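Unit 3: Gathering Demonstrations
Course notes, B. Sales

3.1 What counts as an example

A demonstration is one complete run of a task, from the start pose to the release of the object, stored with all sensor streams on a shared clock. A run with a missing stream is discarded. Partial runs go in a separate folder and do not enter the training set.

The wrist view is the main input for the policies trained in this unit. It moves with the hand, so the room behind the task changes with every motion of the arm. Trim nothing and mask nothing at this stage.

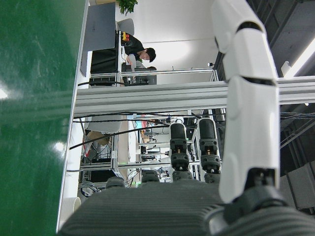 How many operators should contribute to one task?
At least three, with their runs mixed before the data is split. A set from a single operator carries that person's speed and grasp habits, and the policy copies both.

3.2 Session procedure

Check the clock offset between arm and camera before the first run. Record in blocks of eight, then return the arm to the start pose and change the object position. Label each block with task name, operator initials and block number. Failed grasps are kept if the operator recovers within the same run; mark them R in the log.

3.3 Splitting

Split by block, never by frame. Neighboring frames are nearly identical and will leak into the test set.

Reading for next time: the Kilteo log format, sections 4 and 6. Bring one block of your own.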